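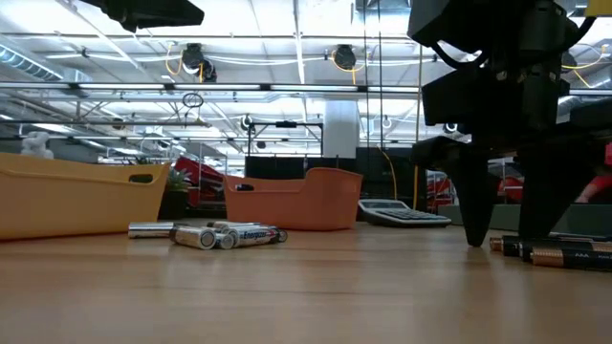
# The long road back to the warehouse

Online shops have spent two decades making it easy to buy. Far less effort has gone into the return journey, and it is there that the differences between retailers are now most apparent to the customer.

The period leading up to December is the busiest of the year for parcel carriers, and the weeks that follow are the busiest for returns. Clothes make up the greater part of what is sent back, followed by shoes and small household goods. Every one of those items has to be collected, carried, opened, inspected and either put back on sale or disposed of. The cost of this work is seldom shown to the shopper, but it is included in the price of everything else on the site.

## What the law provides

A customer in the United Kingdom who buys at a distance has 14 days from delivery in which to cancel most orders, and a further 14 days in which to send the goods back. Certain items are excluded, among them goods made to a personal specification and sealed products that cannot be resold on hygiene grounds once opened. The retailer must refund the basic cost of outward delivery, although it need not pay for the return postage if its terms make this clear. Faulty goods are a separate matter, and the customer should not be left out of pocket for sending them back.

Many retailers offer more than the minimum. Plallel, the clothing and homeware site, allows 30 days from the date of delivery and supplies a printed label in the parcel. Hultetti, which sells kitchen goods, keeps to the statutory period but accepts returns at its own counters without charge.

## How the policies compare

For this feature, the magazine asked its readers' panel about their experience of sending goods back over the past year. Replies were received from 1,768 members. The most frequent complaint concerned the time taken to receive a refund, followed by the difficulty of finding the correct form on a retailer's website. Several respondents had kept items they did not want because the postage came close to the value of the goods.

We then placed an order of our own with each of 11 retailers and returned it in full within the permitted period. Six refunded the money within a week of posting. The slowest was Ogundipe, whose refund arrived only after a second enquiry by telephone. The company has since told us that its returns desk was moving premises at the time and that enquiries are now dealt with by email in the first instance.

Timemow, a garden equipment supplier, presented a different difficulty. Its refund was prompt, but the original carton was required and collection had to be arranged for a weekday morning. Customers who dispose of packaging on delivery would be well advised to read the terms first – they are set out at the foot of the order confirmation, beneath the delivery address.

## Before placing an order

The returns policy should be read before payment is made, in particular where goods are intended as a present. A number of retailers extend their return period for orders placed ahead of Christmas, but the extension may apply only to full-price stock. Shoppers should also establish who bears the cost of postage, and whether a refund is made to the original card or issued as credit.

Proof of posting should be obtained in every case and kept until the money has been received. Where a parcel goes astray on its way back, the certificate is often the only evidence that the customer has met the deadline. Items bought through a marketplace may be subject to the terms of the individual seller, whose address can be outside the country altogether.

Readers who have been refused a refund to which they believe they are entitled should first complain to the retailer in writing, giving the order number and the date on which the goods were returned.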